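Progress report, period 2
Grant holder: Mahlangu Textile Conservation Workshop
Prepared by: Charmaine Joubert
Submitted to: Musto Fund, collections care program
Date: 2025-09-17

## 1. Status

Work on the humidity control and rehousing project is on schedule for storage and documentation, and behind schedule for the dye testing. The delay in dye testing does not affect the award total. A request to move one deliverable is in section 7.

The period covered runs from the end of February to the date of this report. Items closed in the first report are not repeated unless something has changed.

## 2. Storage room environment

The old dehumidifier in the flat textile store was removed and replaced with two smaller units, one on each long wall. The single unit had been holding the room average within the target band, but the readings near the north wall ran consistently higher than those near the door. With two units the difference between the two ends of the room is now within the error of the loggers.

Target relative humidity remains 50 percent, with a permitted daily swing of 5 points. The swing was exceeded on three days during the period. On two of those days the door had been left open for deliveries. The third followed a power cut overnight, and the room was back in band by the next afternoon. No object was moved as a result.

Temperature has been less steady than humidity. The store sits under a flat roof and gains heat in late afternoon. We have not asked for cooling equipment under this grant and do not intend to. The blackout film fitted to the two skylights lowered the afternoon peak, and a second layer will be tried on the west skylight before the next warm season.

Loggers are read weekly and recalibrated against the salt solution kit. One logger drifted by 4 points between checks and was retired. Its readings for the preceding weeks are marked in the record as unreliable and are left out of the averages.

## 3. Rehousing

The proposal called for 150 flat textiles to be moved from folded storage to rolled or boarded storage. The work is divided by size, because the long rolls need two people and a clear floor.

- Small pieces, boarded: complete.
- Medium pieces, rolled on archival tubes: complete except for 19 pieces held back for surface cleaning.
- Large pieces, rolled: started. The hanging rack is installed and load tested.

The tubes supplied by Perkitz in the first delivery had a seam ridge that could be felt through the interleaving tissue. These were returned, and the replacements are smooth. In the interval we wrapped existing tubes in polyester film and a layer of washed cotton, and the pieces rolled on those tubes will stay on them. Inspection after three months showed no marking.

Boards are cut in house from corrugated archival stock. Cutting time per board fell after the change to a single board size with a padded fill for smaller pieces. The waste is slightly higher. At current stock prices the saved time is worth more than the extra board.

Several of the pieces had old paper labels attached with pressure-sensitive tape. Where the tape could be lifted mechanically it was removed and the label placed in a polyester sleeve stored with the object. Where the adhesive had gone into the fiber the label was photographed and left alone. Solvent work of that kind is outside the scope of the grant and needs a separate treatment proposal for each piece.

## 4. Surface cleaning

Cleaning is by low-suction vacuum through a screen, front and back, with no wet treatment. The variable-speed vacuum bought in period 1 is performing as specified. Filters are being changed more often than the manual suggests because the older pieces shed a fine particulate soil that clogs the first stage.

Insect evidence was found in one storage box of wool fragments. The evidence consisted of cast skins and frass, with no live insects. The box contents were bagged and frozen for two weeks, brought back to room temperature while still sealed, and vacuumed. Traps were placed along the wall behind that shelving bay and have been clear at every check since. The traps will stay in place through the next period.

## 5. Dye testing

This item is behind schedule. The plan was to test wash and light fastness on a sample group of 32 dyed pieces, using loose fibers taken from seam allowances. To date we have results for fewer than half.

There are two causes. The first is that many seam allowances yielded less loose fiber than the survey had predicted, and we will not cut sound fiber to make up a sample. The second is that the light box supplied by Ornus failed its output check on arrival. The lamp was replaced under warranty, and the unit then had to be checked again against the blue wool standards before any result could be accepted.

The results so far support the display limits already in use. Two reds and one yellow faded sooner than the rest of the group. Those pieces have been marked in the catalog as restricted, and the loan form now carries a field for the restriction so that it reaches the borrower with the first letter.

We propose to complete the test on those pieces that yield enough loose fiber and to report the remainder as untested. A smaller group still covers each of the dye colors listed in the original proposal, with the exception of black, where only one piece gave enough material.

## 6. Documentation and training

Each rehoused piece has a condition record, an overall photograph of each side, and a location code. The location code was revised in the first month of the period. The earlier version gave the shelf but not the position on the shelf, and rolled pieces look alike once covered. The new code is printed on a cotton tag tied to the end of the tube, and the same code is entered on the bay list.

The catalog was checked against the shelves at the midpoint of the period. Four mismatches were found. In three cases the piece was on the correct rack but in the wrong position. In the fourth, two pieces with similar accession numbers had been exchanged. All four have been corrected, and a second person now reads back the number before a tag is tied.

Photography is done from a fixed copy stand for small pieces and from a ladder platform for the large ones. The lighting for the large pieces is still uneven at the corners. A third lamp would fix this and can be met from the consumables line without a change to the budget.

The two training sessions required by the award were held. The first covered handling and rolling, and the second covered reading and downloading the loggers. Written instructions for both are now kept in the workshop, and the logger sheet has been shortened to a single page after comments from those attending.

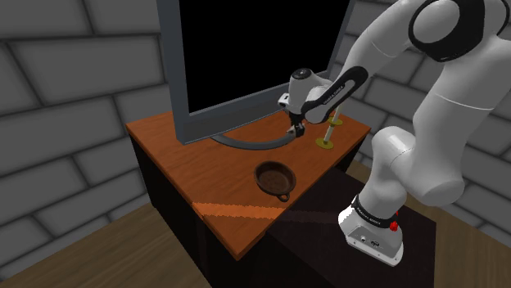 The instructions for condition records are still in draft. The terms used for types of loss and weakness are not yet consistent between the older records and the new ones, and it is preferable to settle the list once. The draft list has been circulated, with comments due back before the large rolls are recorded. Older records will keep their original wording, with the new term added in a separate field.

## 7. Requested change

We request approval to move the final dye testing report from the end of period 3 to the midpoint of period 4. No additional funds are requested. The staff hours set aside for testing will be carried forward, and the hours released in period 3 will be used on the large rolls, where two people are needed at all times.

If the change is not approved, we can submit an interim table of results on the original date, with the written analysis to follow.

## 8. Budget

Spending is below plan by a small margin. The main variances are as follows.

- Tubes and tissue: under, due to the credit for the returned delivery.
- Board stock: over, due to the change in board size described in section 3.
- Equipment: on plan. The replacement lamp was not charged.
- Staff hours: under on testing, over on rehousing.
- Travel: nothing spent. The site visit planned for this period was held by telephone.

Invoices and the hours summary are attached as a separate file. The credit note from Perkitz arrived after the ledger was closed and will appear in the period 3 figures.

## 9. Work planned for period 3

1. Clean and roll the medium pieces now on hold.
2. Continue the large rolls, starting with the pieces stored on the lowest shelf.
3. Resume fastness testing in the order of fiber availability.
4. Settle the condition terms and issue the instructions.
5. Fit the second layer of film to the west skylight.
6. Repeat the shelf check against the catalog.

The main risk to this plan is floor space. The large pieces need the full length of the workroom when they are unrolled, and the room is also used for incoming objects. Incoming work will be scheduled in alternate weeks while the large rolls are in progress. If an urgent intake arrives in a rolling week, rolling will stop at the next completed piece and restart when the floor is clear.

A reply on section 7 is requested before the start of period 3 so that staff hours can be assigned.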